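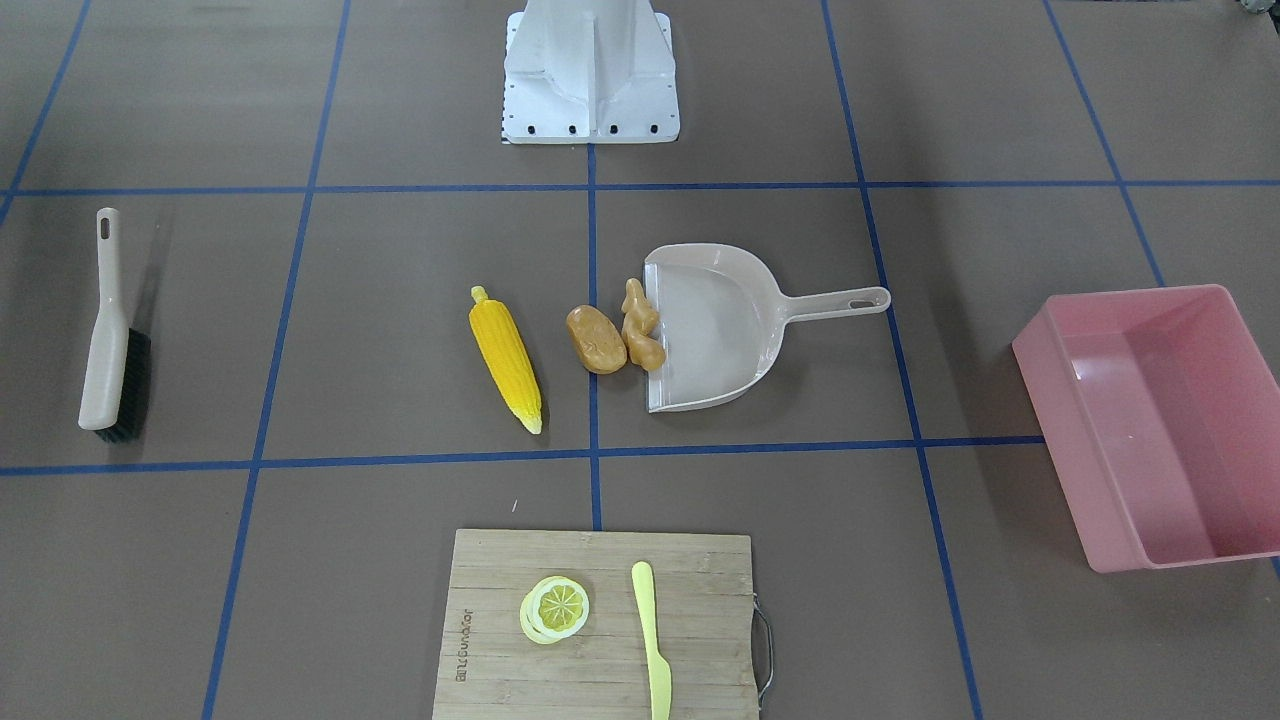

Blue tape grid on the work surface, robot base at the top.

Miltum dance notes – README

Notes and tune lists from social dance nights in Prundby and Bulelton, typed up from paper. Couple dances mostly – waltz, polka, schottische, a few two steps. No audio in here, just text.

What's in it

dances.csv – one row per dance per night. Name, hall, bracket number, tempo if anyone wrote it down
steps/ – plain text files, how each dance was done in that hall. Bulelton turns the polka, Prundby mostly travels it, so they get separate files
tunes.csv – what the band played, matched to dances where I could

Covers 11 seasons, around 2000 rows. Oldest sheets start at 2000 and have gaps, August is missing most years becuase the Prundby hall closes.

Columns to watch

"bracket" restarts at 1 after supper. Sort on night first, then half.
"tempo" is bars per minute, not beats. Blank means not recorded, not zero.
"name" is as written on the sheet. Same dance can turn up under three spellings – use name_clean if you want to group them.

Known problems

15 sheets had water damage, marked partial
Russo format export drops the accents, use the csv
steps/ files for the old time waltz are a mess, will redo
lead and follow are swaped in a couple of the schottische files, haven't found them all

Licence

Free to use and copy, say where you got it. Corrections welcome, put the hall and season in the subject line.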